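Zustis Bench Kit – picking trial, support log
Ticket 960
Product: Zustis two-arm kit with wrist cameras
Raised by: Colm Mac Carthaigh, Claltmont
Handled by: Brilstead support
Status: open, waiting on second jaw set

What we're trying to do

We have the Zustis on trial until the end of November and I've been having a great time with it. The job is pulling slim plastic handle pieces out of a tray one by one and laying them flat for the next stage. It's a nice hard test – the pieces are curved, some are glossy, and they love to sit tight against each other. Software is the Phelan picking package, default settings, wrist cameras on auto exposure.

The fault: in a tight row the gripper stops with "grasp width exceeded" and backs off. It happens far more with pieces packed upright than with pieces lying flat. My log has 27 stops in 100 attempts on packed rows. With one finger each side of a mint-green piece there's very little room left for anything else, and I think the neighbours are getting in the way.
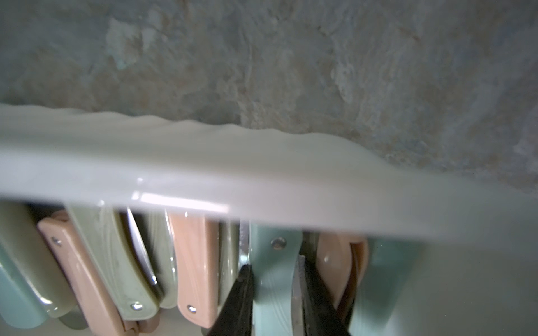
Steps tried so far

1. Restarted the controller and re-homed both arms. No change.

2. Cleaned the wrist camera lenses. Clearer picture, same stops.

3. Ran the jaw calibration again at the slow speed. Worth doing (the left arm had drifted a little) but the error came back on the next packed row.

4. Swapped the job to the right arm, to rule out a bad gripper. Same error, same sort of pick. That was good news in a way, as two grippers failing alike points at settings.

5. Brilstead suggested switching the approach from angled to straight down and dropping the opening width to 42 on the Phelan slider. This is the first thing that made a real difference! Jumbled pieces in the tray are now a pleasure to watch, and the arm hardly hesitates before it commits.
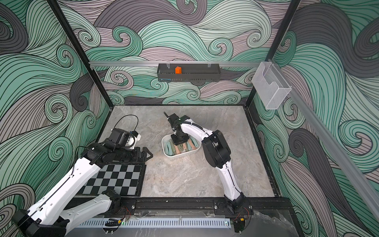 Does the narrower opening need a fresh calibration?

The slider only limits how far the jaws travel, so the existing calibration still holds. Run it again if you change the jaws themselves.

Update after the settings change

Packed rows are better but still not right. The stops I get now come when the fingers go down beside a piece and touch the one next to it. Brilstead think the standard jaws are a bit wide at the tip for this job and are sending the slim set, which I'm very keen to try.

Loose pieces are where the kit really shines. Once they're spread out with a bit of floor between them, it copes with peach, mint and olive alike, and it doesn't seem bothered by which way they point. I had expected the mottled surface to confuse the cameras. I've seen no sign of that, though patches of glare do show up in the wrist view and I'd like to know if they matter.
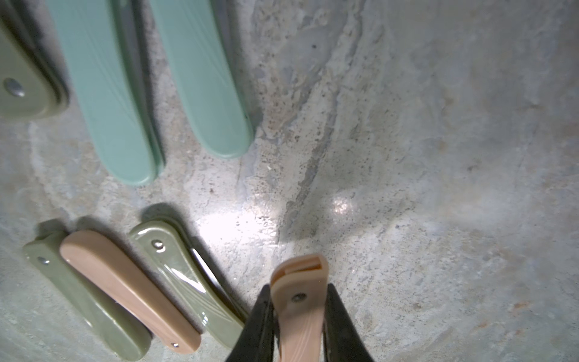

I've also saved the narrow setting as its own profile, "Claltmont narrow", so the default is still there to go back to. Saving profiles is dead easy, by the way – two clicks and a name. My one small grumble is that the profile list sorts by date and I'd much prefer it by name.

Reply from Brilstead support

Thanks Colm, very clear notes. Slim jaws are packed and go out this afternoon. Please keep the straight-down approach when you fit them and leave the slider where it is for the first run. On glare, try fixed exposure before you move any lights. The name sorting has gone on the request list.

Still to do

Fit slim jaws and run the jaw calibration on both arms
Repeat the 100 attempts on packed rows
Try fixed exposure on the wrist cameras
Send the new log to Brilstead, with the profile attached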